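Notes from the Trostevar open day, October

The invitation promised "a working look at the future of household labor," so I took the bus out to Brurgate expecting a humanoid with a laundry hamper. The future of household labor was mostly people folding clothes.

Trostevar rents the ground floor of an old dye works. Visitors were split into groups of 7 and given a badge and a bottle of water. Our guide was Ludger Sauerland, who runs the collection floor and was a good deal more candid than the brochure. The brochure says the system "knows 634 garments." Sauerland said it has recordings of 634 garments, and when I asked if those were the same thing he said no, they weren't.

The way it works now, a person holds a white gripper in each hand and folds with them, with no fingers on the cloth. The recordings go to the training team upstairs. So far there are 1,203 usable folds. The target for the winter is 2,000. I asked how many had been thrown out as unusable and was told that figure wasn't on hand. It is a number I would have wanted before any of the others.

We each got a turn. The grippers are heavier than they look, and my wrists were complaining by the second shirt. Pinching one layer of cotton without catching the layer under it is hard, and I gave up on sleeves altogether. Hidayah Osman, on the staff side, does this for a full shift and made it look easy, though she said fitted sheets are "not a conversation we're having yet."

After lunch came the robot — a single station named Salcedo, behind a rope. It was given a hand towel and folded it in half, then in half again, with a long pause between the two. A second towel went onto the table at an angle and it took hold of the wrong corner. Staff straightened the towel and started over. The man next to me clapped both times. Shirts were not on the program, and when someone asked, we were shown a video of one, sped up. The speed was printed in small type in the corner, which I'll give them credit for.

What I did not hear all day was a price, or a home where this has been tried. There was plenty about "scale." I'd go back in a year if they asked me, and I'd bring my own laundry.

The coffee was free and the parking at Brurgate is terrible.
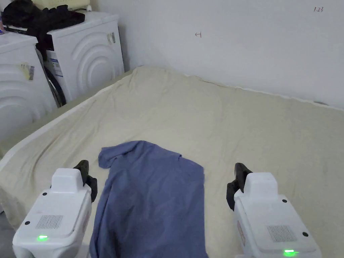 Ridwan Wibisono writes: I was in the morning group and came away less gloomy than you did. Two years ago a towel was out of reach for most of these outfits. I agree about the discarded folds, though. I asked as well and got the same answer.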